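Maple board cups a week after oiling, flat again when flipped - is this grain or finish?

Home & Workshop > Wood care > Boards and counters
Asked by Cempaka Khoo, Thu 9 June
Viewed 1,495 times

I have a maple cutting board, strip construction, all the strips glued edge to edge with the long grain showing on the faces. It is 19 inches long and 3/4 inch thick. No feet, no juice groove, no breadboard ends. I bought it unfinished from a seller trading as Marchetti and finished it myself with food-grade mineral oil.

The problem is cupping across the width. I oiled the top face, left it on the counter for a week, and it developed a cup with the edges higher than the middle. A straightedge across the width shows a gap of 1/16 inch at the center. I flipped it over and left it alone. After several days it was flat. After several more days it was cupped the other way, so that the edges were again higher than the middle with the new face up.

Things I have already checked:

The counter is flat. I tested it with the same straightedge in both directions.

The glue lines are all closed. I cannot get a sheet of paper into any of them at the ends or on the faces.

The board is not twisted. All the movement is across the strips and none of it is along them.

The board gets wiped with a damp cloth after use and is then put back on the counter, flat. The counter is stone. The kitchen is air conditioned in the day and the windows are open at night.

What I would like to know is whether the cup comes from how the strips were arranged, in which case I assume the board is just going to do this forever, or from the finish. I have read that you must alternate the growth rings when gluing up a panel, and I have also read that this is a myth. Looking at the end of my board I can see that some strips have rings curving up and some have rings curving down, in no order that I can work out.

Second, is there any point in planing it flat? I have access to a planer but I do not want to take off material if it will only move again.

3 answers, sorted by votes

Areti Tsolakis
Member, 700 posts

You have described a moisture imbalance between the two faces. The evidence is in your own post: the board went flat when you turned it over and then cupped toward the other face. A board with a built-in cup from ring orientation would keep a preferred direction. It would get better or worse with the weather, but it would not swap sides when you swapped faces.

The mechanism. Wood gains and loses moisture until it is in balance with the air around it. Maple changes very little in length but a fair amount in width. If both faces see the same air, both faces swell or shrink by the same amount and the panel stays flat while getting slightly wider or narrower. If one face is shut off from the air, the two faces get out of step. The drier face is narrower, so the panel curls toward it.

In your case the bottom face is pressed against stone. After you wipe the board, whatever water is on the underside stays there. The top dries into an air conditioned room. The top shrinks, the bottom does not, and the edges rise. Flip it and the process runs in reverse, passing through flat on the way.

Oiling one face adds to this but is not the main cause. Mineral oil does not form a film. It slows the exchange of moisture somewhat and does not stop it. It also does not cure, so it migrates into the wood and gets washed off the surface over time, which is why it has to be repeated. One face oiled and one face bare will still respond at different rates, so treat both faces, all four edges, and the ends. The ends take up more than anything else. Keep applying to them until they stop drinking it.

On ring orientation. With wide boards in a panel, it matters to some degree. If every ring pattern faces the same way, the small cup in each board adds up to one large arc. If they alternate, you get a shallow ripple. With narrow strips, as in a butcher-block top, each piece is too narrow to cup by any amount you would feel, and random placement is near enough to alternating. Many strips are also turned on edge during glue-up, so the face you cut on is closer to quartersawn and moves less. I would not spend time on it.

What to do, in order:

1. Stand the board on its long edge, away from the wall, for two weeks. Do not oil it in this period. Do not put it in the sun or near the oven.

2. Check with the straightedge every few days. Mark one face in pencil so you know which is which.

3. When two checks in a row give the same reading, oil all surfaces. Leave overnight, wipe off the excess, repeat until the wood stops absorbing.

4. Go back to normal use, but wash or wipe both faces every time, dry both with a towel, and store on edge.

Do not plane it now. If you plane a cupped panel flat while the two faces are at different moisture contents, it will cup the opposite way once they even out, and you will have lost thickness. At 3/4 inch you do not have much to lose. Below 5/8 I would expect more movement, as there is less wood to resist it.

If a cup of more than 1/32 remains after a month on edge, plane it then, taking equal amounts from both faces.

Comment from Cempaka Khoo: Thank you, clear. Should I add a beeswax top coat?

Comment from Areti Tsolakis: You can. It sheds water a little better than oil alone. Same rule, both faces. Warm it enough to spread, leave it, buff it off.

Sugeng Yusof
Member

put feet on it. had the same trouble, screwed on four rubber feet, never moved again. any hardware store has them

Comment from Lena Krawczyk: Feet do help, but you lose the use of the second side, and the screw holes need to be sealed with oil or they become a place for water to get in. Use stainless screws. Plain steel will leave black marks in maple.

Comment from Sugeng Yusof: mine are stainless

Lena Krawczyk
Member

I agree with Areti on the cause. I repair and resurface boards, and can add some detail on checking, plus one disagreement.

The disagreement first. Two weeks on edge is enough in a steady room. With air conditioning by day and open windows at night, the faces are being pushed back and forth daily, and you may never get two matching readings. I would put the board in a closet or an interior room where the humidity is more even. In August I leave boards for 24 days before I measure anything that I intend to flatten. In winter, with the heating on, it is quicker.

On measuring. A straightedge across the middle gives you one number. Take it at both ends as well. If the ends cup more than the middle, the end grain is losing moisture faster than the faces, and more oil on the ends is the answer. If the middle is worst, look at the faces. Write the readings on a piece of tape stuck to the edge of the board so they stay with it.

You should also look across the strips in a low light. Differences in color between strips are normal and tell you nothing about stability. Maple sapwood is pale, heartwood is browner, and most makers mix them.
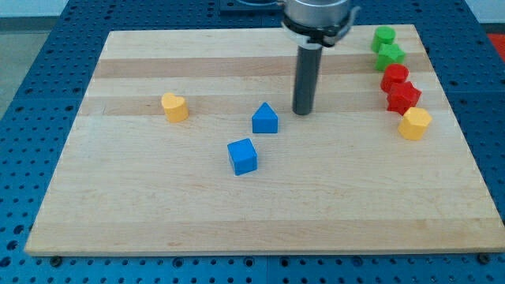

Maple strip board, pale and tan strips mixed

What does matter is a ridge you can feel with a fingernail at a glue line. That means two neighboring strips have moved by different amounts, usually as one was wetter than the other when the panel was made. It is cosmetic. Scrape or sand it once the board has settled, and it rarely comes back.

For sanding, 120 grit to level, then 180, then wipe with a damp cloth to raise the grain. Let it dry fully and go over it lightly with 220. If you skip the damp cloth the board will turn fuzzy the first time it is washed. Going finer than 220 is wasted effort on a surface that will be cut on, and very fine sanding makes the oil slower to soak in.

On planing, a warning. A board that has been in use can have grit in the surface, and grit nicks planer knives. Scrub it, let it dry back to a steady reading, and scrape both faces before it goes near the machine. I take very light passes and turn the board over after each one. Maple with mixed grain direction will tear out around any figure, and strip boards nearly always have mixed grain direction, so expect to sand afterward.

Oils. Plain mineral oil is fine. I have used Waltia board oil, and also Rornix, which is thicker and seems to have wax in it. I could see no difference in how flat the boards stayed. Avoid olive oil and other cooking oils that stay liquid and go rancid. Walnut oil does harden, slowly, but be careful if anyone who eats in your kitchen has a nut allergy.

One more cause to rule out: the dishwasher. You did not mention one, so I take it that you do not use it. Others who find this page should know that a single cycle can open the glue lines at the ends, and no amount of resting will close them. A split like that has to be sawn through, jointed and glued again.

Comment from Cempaka Khoo: No dishwasher. I measured at both ends as you suggested and they match the middle, so it is the faces. The board is in the hall closet on edge.

Comment from Sulastri Siregar: Does any of this apply to end-grain boards? Mine has domed in the center.

Comment from Lena Krawczyk: Partly. End grain takes on water much faster, so the imbalance appears faster, and the board moves in both directions. Dry it on edge in the same way. Do not put an end-grain board through a planer. It can break up and be thrown out of the machine. Use a drum sander, or a router on a sled. Please start a new thread with the size and thickness.

Comment from Cempaka Khoo: Update. The gap is down to less than 1/32 on the same straightedge and the last two readings match. I have started oiling, both faces and the ends. The ends have taken four coats so far and are still absorbing.

Comment from Areti Tsolakis: Normal for ends. Keep going.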